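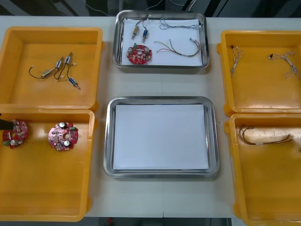

Re: [nandomel-build] Bin layout, and which camera to trust for wire harnesses

List: nandomel-build
Thread: sorting cell, Lockyer workshop
In reply to: sorting cell, open questions before Saturday

Quoting the earlier message nearly in full, as the archive dropped it from the digest. My answers are further down.

> I am putting together a cell like the Lockyer one in my garage, with the
> same Vodach arm and a secondhand Ceron finger set. Four questions.
>
> 1. Why are the bins plastic and the trays steel? Is there a functional
> reason or was it what you had?
>
> 2. Do you line everything with paper or only the trays? My overhead
> segmentation falls apart on bare steel.
>
> 3. My success rate on rigid parts is fine. On harnesses it is terrible.
> The planner picks a point on the bundle, the fingers close, and I lift
> one wire out of three. Sometimes it lifts two harnesses. I have tried
> slower closing and it makes no difference that I can measure.
>
> 4. Do you run one policy for all part types, or a separate one for each?
>
> I can post logs if they are of use to anyone. They are long.

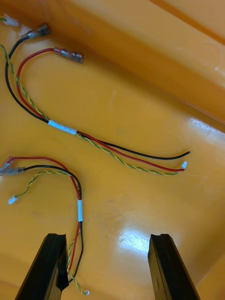
Marit Hollenbeck
Arm and tooling, Lockyer shared workshop

In order.

1. It was what we had. The color does help, though. The fixed camera can tell orange from steel under any lighting we have in the room, so finding the containers is a threshold and a rectangle fit. Bins go in the left and right columns, trays in the center. Keep the trays in the center if your arm reaches both sides; the transfer paths stay short and the wrist does not have to unwind between picks.

2. Only the trays. Plain white printer paper, cut to the flat part of the floor and replaced when it curls. Bare steel gave us a second copy of every part as a reflection and the segmentation was happy to accept both. The rims still reflect, so we mask them. Parts are assigned by type: valves upper left, round boards lower left, thin white wire bundles upper right, dark harnesses lower right. The upper tray takes the mixed set. If your layout differs, edit the container map and leave the part classes alone.

The bins are not lined and the floors are glossy. From the wrist you get a washed-out patch between the fingertips, right where you want contrast, and a second streak where the side wall meets the floor. Lowering exposure removes the patch and also removes the black wire. We now take two exposures at the pre-grasp pose and merge them. Diffuse lighting would be the better fix and is on the list.

3. This is the real question. The red, black and twisted green/yellow harnesses have a band of white tape near the middle of the run. That is the only place where all the strands are held together. On either side they separate slightly, and a grasp there catches whichever strand is highest. Closing speed has nothing to do with it, which matches what you measured.

What we do:

– Find the tape from the wrist camera, not the overhead one. At overhead resolution the white band and the small white connectors look the same.
– Reject any white blob at the end of a strand. A tape band has wire leaving it on both sides.
– Align the finger opening across the bundle at the tape, then go down to 2 mm above the floor.
– Close, lift a little, look again. If there is wire below the fingers that belongs to a second harness, put it down and try the other one.

Before the tape rule, 169 logged harness picks gave us a clean lift on fewer than half. I do not have a matching set since the change and will not quote a rate until I do. Double lifts still happen when the spade connectors of one harness sit under the wires of another. The sleeves catch. I have no fix for that beyond placing them further apart by hand at reset.

Valves have a milder version of the same problem. Grip the body and accept that the lead will drag. If three are tangled, take the outermost one first.

4. One policy, with part type as an input. Separate ones were easier to debug in July and a nuisance to maintain after that. Branch 6 in the Nandomel repository has the combined version. It expects the Ceron driver to report finger position on a 0 to 1,000 scale. Older Ceron firmware reports something else, so check yours before you let it near a circuit board.

Yes, please post the logs. Strip the images if size is a problem, but keep the wrist pose at closure and the commanded width. Those are the two fields I need.

I am at the bench Saturday from 10 a.m. and can run your container map on our arm if you send it before then.

Marit

--
nandomel-build mailing list
Plain text preferred. Trim quotes where possible.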